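Re: [pm-practice] Estimating with reference classes, a success story

Dexter Ambrose wrote:

> We moved the whole Motside program over to reference class
> estimates last January and I would not go back. The way it works
> is that a project manager no longer asks the team how long a task
> will take. You look up the nearest match in the history (ours has
> 935 closed tasks in it now) and take the number from there. The
> team can argue for an adjustment of up to 10 percent either way,
> but they have to write down why.
>
> Since the switch our slippage has dropped to almost nothing. I
> would urge anyone on this list who still sits through estimating
> meetings to try it. Happy to share the template we built in
> Dagdag.

Dexter, thanks for writing it up, and I mean that, because most people who post about estimating here only post when it has gone badly. I have a few problems with it though, and since you are urging the rest of us to switch I'd like to get them on the table before somebody's director reads your message and forwards it with "thoughts?" on top.

First, the slippage number. Slippage against what? If I read you right, the baseline used to be what the team said, and now it is what the history says. Those are two different rulers. A team that used to say four days and take six will show terrible slippage. Hand the same team a baseline of six days and they'll take six days and show none. Nothing got delivered any sooner. You may well be happier, and so may your sponsor, and I wouldn't sneer at that, but it isn't the same as the work going better. Do you have the plain elapsed times, before and after? I would find those a lot more interesting than the variance.

Second, who decides what the "nearest match" is? We tried something close to this at Lonutstead, on the Flustis rollout, with a much smaller history (392 tasks, and I'd throw out a good part of those today). Within a couple of months the leads had worked out that "configure interface, external party" carried nearly twice the days of "configure interface, internal". You can guess what happened. Every interface had an external party in it somewhere. No one was lying, exactly. There usually was a vendor on a call at some point. But the argument we used to have out loud in the estimating meeting had simply moved into the category field, where the PM couldn't hear it.
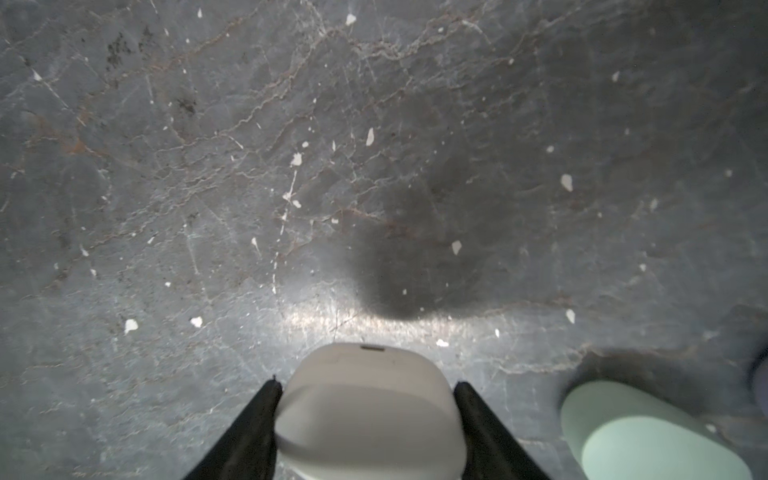 And that leads me to the meeting itself, which you seem glad to be rid of. I don't enjoy them either. But the number was always the least useful thing that came out of ours. What I got from an hour of people disagreeing about a task was the list of things they each assumed. One developer thought test data was coming from the client, another thought we were making it, and the business analyst had never heard of test data. You don't find that out by looking up a row in a table. You find it out in week seven, and then you write a change request, and then you get to have the really unpleasant meeting.

Third, the adjustment rule. Ten percent is a strange limit. If the match is good you don't need it, and if the match is bad it won't save you. A task that's really three times the size of its nearest relative will go into the plan at one and a bit, with a nice written justification attached. I would much rather have a rule that says when the team is far away from the history, stop and talk, and let them win if they can make the case. What do you do now when somebody comes to you and says the number is off by half? Does it go into the plan anyway? You didn't say, and I suspect that's where the bodies are buried.

Fourth, and this is more of a question. How much of that history is work done by people who are still there? Ours had a long stretch from a contractor crew who were very quick and left very little behind them in the way of documentation. Their durations dragged down every average they touched. We didn't catch it until someone sorted the table by month closed. If you haven't done that yet, it takes five minutes and I recommend a strong coffee first.

I should say what I do think works, so this isn't all complaint. Using past durations as a check on what the team tells you is fine. I do it on everything. Get the team's numbers first, without showing them the history, and then put the 2 side by side. Where they agree, move on. Where they don't, there's your agenda. It takes longer than a lookup, yes. It takes less time than the old meeting did, because you skip all the tasks no one has a quarrel with. I have never managed to get the saving down to a figure I'd defend in front of a steering group, so I won't offer one.

The other thing I'd want to see before believing in any of this is a project that was unlike the ones before it. Motside sounds (correct me if I'm wrong) like a program of fairly similar sites, one after another, same vendor, same kit. If any method is going to look good it will look good there. By the sixth site the team could probably have estimated it on a napkin and been right. Try it on something with a new regulator or a new platform in it and tell us how the nearest match holds up.

Please do send the template, by the way. I'd like to look at how you split up the categories, and whether there is a field for who did the estimate as well as who did the work. If it's too big for the list, put it in the files area and post the name, as attachments over the limit get dropped without any warning to the sender.

Also, could people replying to this trim the quotes? The last digest had the whole earned value thread in it four times over and I gave up scrolling.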